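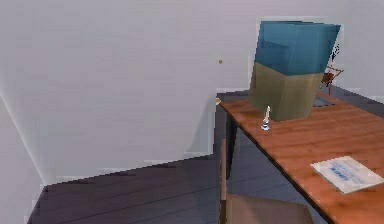 Matilde Abreu wrote to me after my last thread that video art should not be shown in rows of chairs at all, because a row of chairs makes people wait for a story. I have thought about this for a week and I want to answer slowly, in several posts.

1/
First, for those who did not see the last thread: I am helping to prepare a small evening program of artists' films and videos at Hiltside. It is called Korness. Seven works, one screen, one evening. Chairs, yes. In rows, yes.

2/
Matilde has made exhibitions much longer than me, so I take her words seriously. Her point, if I understand it well, is that many of these works were made as loops. You come in at any moment, you leave at any moment. When you put such a work between two others, you give it a beginning and an end it never asked for.

3/
I agree with this for one work in our program, the one by Geum-ok Min. It is called Duan and it is a loop of a river ferry that crosses and comes back. There is no title card inside the video. In her studio she let it run while we ate lunch and we talked over it, and this was a good way to see it.

4/
So we asked her directly. Her answer was short: play it two times, one after the other, and do not announce the second time. I like this answer very much. The audience will believe the program has a mistake, and then after a minute they will start to look in another way.

5/
For the other works I do not agree with Matilde. Joltaveo has a first shot and a last shot, and the last shot needs the first one. I saw it in November in a gallery with a bench and a curtain. I came in when it was in the middle. I stayed, I saw the end, then I saw the beginning, and I felt I had read a letter from the wrong side.

6/
The people who came in with me left before the beginning came back. I do not blame them. A bench with no back is a hard place to sit for the length of that work.

7/
A question from a reader: "Why not print the starting times on the wall, like a cinema does?" Some galleries do it and I am always grateful. But you must have the right person at the door to say it also with the voice, because many visitors do not read the wall until they leave.

8/
Another thing from the messages. Two people asked if the sound will be loud. In one work, yes, near the end. We will write this on the program sheet, and the seats near the door will stay free for anybody who wants to go out and come back without feeling ashamed.

9/
About the sheet. I wrote the notes myself and they were too long. I cut them last night. Each work has now its title, the artist, the length, the language, and two sentences. I took out every sentence that told people what to feel. There were more of those than I expected from myself.

10/
The subtitles took the most work. One artist speaks in a dialect and she did not want "correct" English under it. We tried a version with broken grammar and it looked like we were making fun of her mother, who is the one speaking. In the end we used plain short sentences and left some words in the original — she chose which ones.

11/
Since somebody will ask: the order is not by year and not by country. I tried by year first and it became a history lesson. Now the quiet ones are early, when people are still patient, and the longest one comes after the break. Maybe this is wrong. I changed it so many times that I cannot see it well anymore.

12/
After the screening there will be a talk, but a short one, and the lights will be up before it starts so people can leave if they want. I have been trapped in the middle of a row during a talk and I do not wish it on our guests.

13/
Practical: the screening is on Monday, March 17, 2025. Doors open at 7. Entrance is free but you should reserve, the room takes nearly 200 and we cannot let people stand in the aisles. If you reserved and you cannot come, please write to us, even on the same day.

14/
Matilde, if you are reading — I kept a chair for you, in a row, I am sorry. But it is the last row and you can stand behind it during Duan. Geum-ok says she will stand too.

15/
One correction to post 9: the sheet does not give the language for two of the works, because they have no speech. I will add "no dialogue" before we print.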